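Print this page | E-mail this page

Expedition History Board > Overland Journeys > How high did the Werketti party get?

cairnreader
I have been working through the published account of the Werketti expedition and I can't make the heights fit. The narrative says the main party camped on the saddle above the Hailu valley at 2,301 meters. The map folded into the back of the same book gives the saddle as 1,918 meters. Both are printed in the first edition, and neither was corrected in the second. Has anyone looked into which one is right? I need it for a talk in August and would like to put one number on the slide.

ostrander_k
The map is right. The narrative figure came from boiling-point readings, and the thermometer had been dropped at the river crossing two weeks earlier. Lakatos says so in his diary. After the crossing their heights run too high, and the error gets worse as they climb.

cairnreader
Which edition of the diary are you using? Mine has the crossing but nothing about the thermometer.

ostrander_k
The typescript, not the printed one. The printed diary of Béla Lakatos was cut by the publisher before it came out. Most of what went was instrument notes and complaints about the porters' pay.

tidewrack
I don't agree that the map settles it. The map was drawn after they got home, by a draftsman who never left the office, and he had the same readings as everyone else. If the thermometer was bad then his number had to come from somewhere, and the only other source was the aneroid. The aneroid was carried by Radomir Ristić, who was with the rear party and crossed the saddle four days later in a storm. Low pressure would push his reading up, so the true height could be lower than either figure.

ostrander_k
Ristić had a base reading from the Hornard mission taken at the same hours. That was the point of leaving the second barometer there. The storm would show up in both and could be allowed for.

tidewrack
Only if the storm was over both places at once. The mission was 95 miles away on the other side of the range. I have walked in country like that and it can be pouring on one side and clear on the other.

millrace
Coming at this from a different direction. The plant list at the back of the book records what was collected at the saddle camp, and all of it is forest edge material. There's no open grassland in it until the next camp up. That doesn't prove a height but it would be odd at the higher number, going by what they collected on the way to Grakier at known heights.

cairnreader
That's useful, thank you. I hadn't thought to look at the plant list. Is it complete? I was told some of the specimens were lost.

millrace
Nearly 90 sheets survive from that leg. The ones with camp numbers are fine. The ones that only say "Hailu, upper" are no use for this, as he wrote that on anything collected after the second ford.

tidewrack
I'll accept the plants as a better argument than the map. I still would not print 1,918 as if it had been surveyed.

ostrander_k
Nobody said surveyed. It is the better of two figures. The leader kept the higher one in the text because he had already used it in his lecture to the society, and the book was being set in type by then. There is a letter about it with the typescript.

cairnreader
Does the letter give the lower figure, or only say that the higher one is wrong?

ostrander_k
It says the height "must be brought down by several hundred feet at least." No figure. I copied it out by hand, so the spelling may be mine. 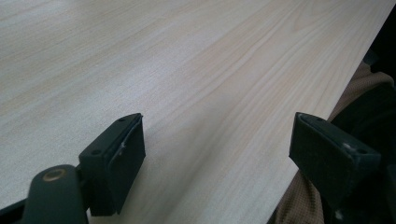 fernleigh
Why did the rear party cross four days behind the others?

millrace
They were waiting for rice. The supply boat had turned back below the second ford, and the loads had to be carried up from there by the porters who had already gone ahead with the tents. Ristić stayed with the sick men until the food came in, then followed the cut track over the saddle.

tidewrack
There's some doubt about the boat. The leader's account says it turned back. The typescript, if I remember it, says it was never sent.

ostrander_k
It says it was sent late. The order reached the coast after the boat had gone out on other business. He blames the clerk.

cairnreader
For the talk I'm going to give the lower number and say that the narrative has a higher one, with the thermometer as the likely cause. I'll mention the plants. If anyone can get me the page number for the river crossing in the typescript I would like to cite it properly.

ostrander_k
It isn't paginated. Go by the entry for the crossing. The thermometer is in the last few lines, after the list of wet stores.

READER COMMENTS

halyard7: My copy of the book has no map at all. Was it sold separately?

millrace: It was in a pocket inside the back cover. A lot of them have fallen out or been taken out.

dunmore_p: The second edition also moves the Hailu camp to the wrong bank of the river. Worth checking before you show the route.

This site uses cookies to keep you logged in and to count visits. By continuing to browse you accept their use. Cookie settings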